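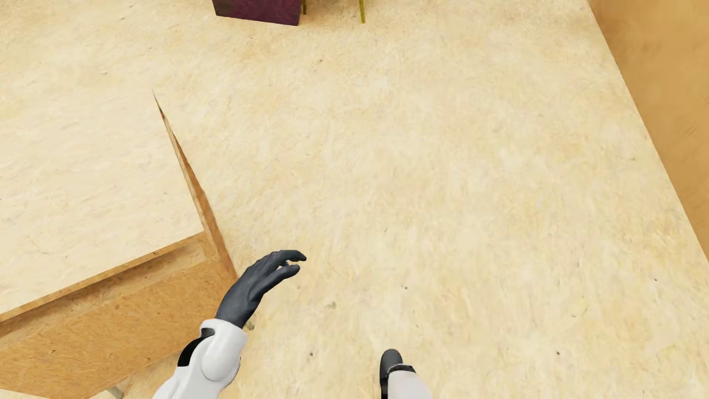

Melina Rallis demande si un ordinateur de bureau acheté il y a trois ans doit être remplacé dès que son score passe sous celui des modèles récents. Notre service répond par la négative, et profite de cette question pour rappeler quelques règles relatives à la mémoire vive et au stockage.

Un score global agrège des mesures très différentes. Il ne permet pas, à lui seul, d'identifier le composant qui ralentit un poste. Avant toute demande de remplacement, il convient de relever l'occupation de la mémoire et l'espace restant sur le disque système.

Le relevé s'effectue pendant une journée de travail ordinaire, messagerie et navigateur ouverts, et non au démarrage de la session. Le gestionnaire des tâches suffit. Aucun logiciel supplémentaire n'est à installer, et les utilitaires dits « d'optimisation » demeurent interdits sur les postes gérés. 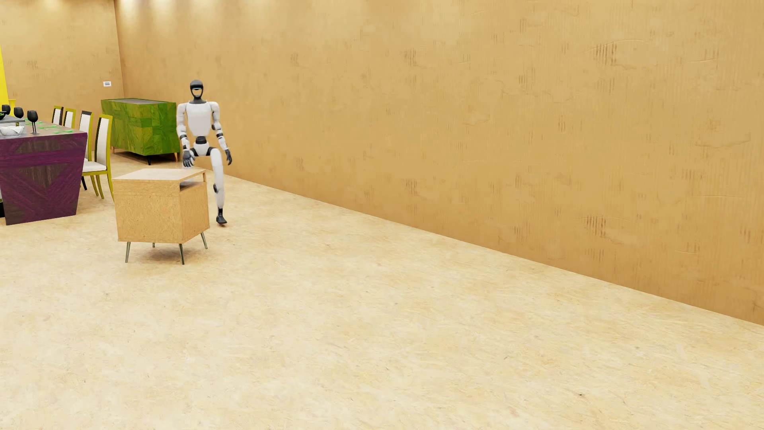 Lorsque la mémoire reste saturée pendant plusieurs heures, le système reporte une partie des données sur le disque. L'utilisateur constate alors des lenteurs au changement de fenêtre, que l'on attribue souvent à tort au processeur. L'ajout d'une barrette est dans ce cas la première mesure étudiée.

Les barrettes doivent être de même génération et, de préférence, de même capacité. Sur les postes Brisel, deux emplacements sont accessibles après dépose du panneau latéral. Sur les portables Tavport, la mémoire est soudée : la demande sera donc instruite comme un renouvellement.

S'agissant du stockage, nous recommandons de conserver une réserve libre sur le disque système. Les fichiers temporaires, les anciennes archives de messagerie et les doublons du dossier Téléchargements en occupent fréquemment la plus grande part. Leur suppression relève de chaque utilisateur.

Le campagne de relevés menée au printemps a porté sur 1 363 postes. Parmi eux, 400 ont été signalés pour une mémoire insuffisante. Les responsables de site ont reçu la liste qui les concerne — elle n'est pas diffusée au-delà.

Dionysis Gkikas nous interroge sur les disques mécaniques encore en service. Ils seront remplacés par des modèles SSD à compter de juillet, site par site. Le contenu sera cloné par nos techniciens ; une sauvegarde préalable sur l'espace Disero reste néanmoins obligatoire.

La sauvegarde doit être vérifiée par l'ouverture de plusieurs fichiers depuis un autre poste. La seule présence d'une icône verte dans la barre des tâches ne vaut pas confirmation.

Les interventions ont lieu à partir de 17 heures. Le poste doit être branché au secteur, la session fermée et les périphériques USB retirés. Les clés de licence matérielles sont à conserver par leur détenteur pendant toute la durée de l'opération.

Les demandes d'ajout de mémoire sont adressées à Efthymia Deligiannis au moyen du formulaire habituel, accompagnées du relevé. Celles qui portent uniquement la mention « ordinateur lent » seront retournées à leur auteur pour complément.

Pour les stations de calcul Hubáček, la procédure est distincte. Prière de s'adresser directement à Gus Delacroix avant toute ouverture du boîtier, y compris pour un simple dépoussiérage.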